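Rerkside Block Association, Minutes of the Summer Meeting
Jun 10, 2023
Minutes by Jhair Inga

Hi all! I got stuck with the notebook again, so these are my minutes and any spelling crimes are mine. We started late because the side door was locked and Prasanna Marikar had to go back home for the key (thank you, Prasanna!).

Last meeting's minutes. Approved with one fix. I had written that the Khan Street crosswalk was getting repainted in spring. It was only the stop line. Sorry, Khan Street.

Street fair. This took up most of the night, as it always does. We're going for September again, same two blocks, and Gilar Avenue stays open to cars this time so the bakery can get its deliveries. We went back and forth for ages on whether to rent tables or keep borrowing them. I'm in the borrowing camp, mostly because I like the mismatched look, but I got outvoted 7 to 4 and I'm fine with it. We'll spend up to $200 on rentals and no more than that.
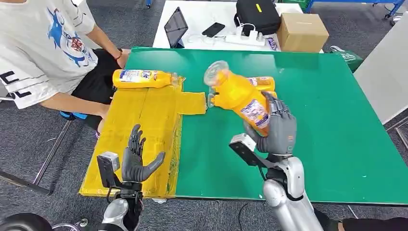 Prasanna wants the music finished by nine this year, and after last year's drum circle I don't think anybody was going to argue. Passed without a vote. The chalk contest is back too, with a separate patch for the little ones so they don't get trampled by the serious chalk people.

Money. We have $914 in the account. The city permit hasn't been paid yet, so please don't get excited. Prasanna thinks we can get to $1,000 before the fair if everyone who said they'd chip in for the banner does it (you know who you are, and one of you is me).

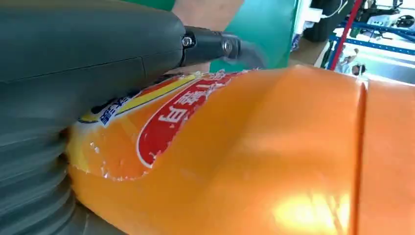
Orange plastic bottle, lying on its side.

Storm drains. The one at Gilar and Khan is clogged again and the puddle is now big enough for ducks. I've reported it twice through the city form and I'll call this week. If you walk past with a rake, go for it, but please bag the leaves instead of pushing them down to the next drain!

Newsletter. Zonament, the print shop up the hill, has raised its prices, so we talked about going email only. A few folks don't use email and really do read the paper one, so we're keeping a short print run and I'll drop those off by hand. Send me your yard sale notices, lost cats, whatever you've got.

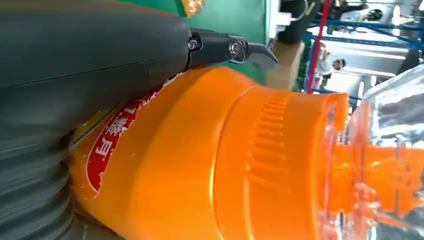 Close view of the gripper, with its two metal bolts.

Parking. Skipped, we ran out of time. It goes first on the list next time, I promise.

To do
Prasanna: permit form, table rental quote
Jhair: call about the drain, newsletter, pay for my share of the banner

Next meeting is after the fair, same room. Bring a chair cushion if your back is anything like mine.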